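Bench enclosure (profile-framed)

A bench enclosure is a freestanding or bench-mounted frame built around a work surface, most often from lengths of extruded aluminium profile. It defines the working area of the bench and gives fixed points to which rails, plates, lights, panels and instruments can be fastened. Enclosures of this kind are found in laboratories, repair workshops, technical colleges and light assembly plants.

Construction

The frame is made up of uprights and horizontal members cut square and joined with angle brackets, corner cubes or internal fasteners. Each profile carries one or more slots running its full length. Nuts slide in the slots and are tightened wherever a fitting is wanted, so that a member can be moved without fresh drilling. The profile is commonly anodised in a natural silver colour, although black is also sold.

Panels are optional. Clear polycarbonate or acrylic sheet may be fitted where dust or splinters are a concern, and many enclosures are left open on one or more sides for access.

Work surface

The tabletop is generally plain and of a single colour. Grey is widely chosen in teaching and inspection rooms for its low glare. Dark and brightly coloured parts stand out well against it, while clear plastic pieces can be difficult to see and may call for a contrasting mat or a lamp set at a low angle.

Equipment is seldom bolted directly through the top. A horizontal rail of the same profile is laid across the bench and mounting plates are fixed to it, which keeps the surface whole and allows two stations to be set side by side on a common line. Cables are led along the equipment they serve and clipped where they meet the frame. 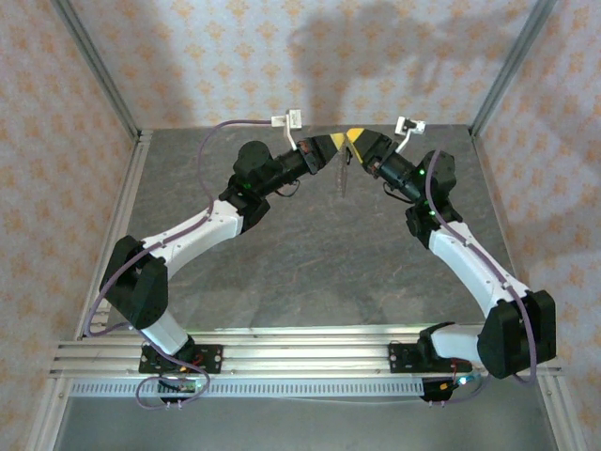 Dimensions

There is no single standard size. The Femberg pattern, used in a number of Australian technical colleges, has a clear internal width of 149 cm, a depth of 77 cm and a height of 90 cm above the tabletop. Double-width benches in the same pattern are 288 cm long overall and require a centre upright.

History

Slotted profile displaced welded steel angle in many workshops as the cost of extrusion fell. Early teaching benches by Ó Gríofa retained a steel base with an aluminium upper frame. The all-aluminium bench was taken up by the supplier Jivovum following a design review led by Dymphna Flanagan, and Donal Ó Néill later prepared the assembly notes issued with it.

Maintenance

Joints are checked for tightness after assembly and again whenever the bench is moved. Slots are brushed or vacuumed, and the top is wiped with a mild detergent. Abrasive cleaners mark both anodising and clear sheet and should not be used.

See also: Workbench; T-slot nut; Fume cupboard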